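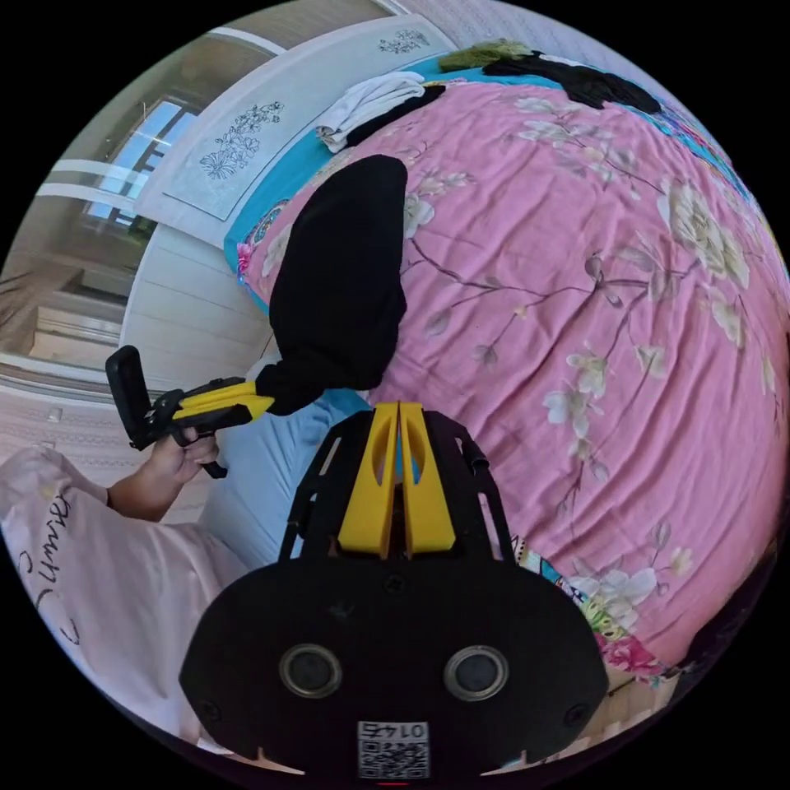 Introduction to Printed Textiles
Handout 4: Flowers and the Repeat
Instructor: Berwyn Lloyd

Last session we stopped at the plain block repeat, so we start there today and move on to florals. I love this part of the course! Once you learn to find a repeat, you'll be hunting for it on every curtain and couch you pass.

What a repeat is

A repeat is the smallest piece of a design that, printed again and again, fills the whole cloth. In a straight repeat the pieces sit side by side like tiles. In a half-drop, each column slides down by half the height of the piece next to it. Florals are very often drawn as half-drops, and you can see why if you try one both ways: in a straight repeat the biggest bloom lines up in rows and your eye goes right to the stripe.

How to find it

Pick one odd detail - a bent stem, a bud with a missing petal - and look for its twin. Measure straight down first, then across. If the twin across from it sits halfway down, you have a half-drop.

Large flowers need room. Our Mostyn sample has a repeat 48 cm high, and the Pakmont one is 20 cm. Lay them on the same table and step back to the door. The small one blurs into a soft texture, while the big one still reads as flowers.

Stems do the hard work

Beginners draw the blossoms first and then squeeze branches into the gaps. Try it the other way around. Sketch the branches as long, lazy curves that leave one side of the tile and come back in on the other, then hang the flowers on them. Peonies are heavy and round, so they hide joins beautifully. Magnolias show more of the bare branch, and a clumsy join will stand out.

Ground color

The ground is the color behind everything. Change it and the same drawing feels like a different cloth (the Druvow set has one design on four grounds, please pass it around).

For next time

Draw one half-drop tile, 20 cm square, with no more than two kinds of flower. Allow 45 minutes for the branches alone. Bring tracing paper.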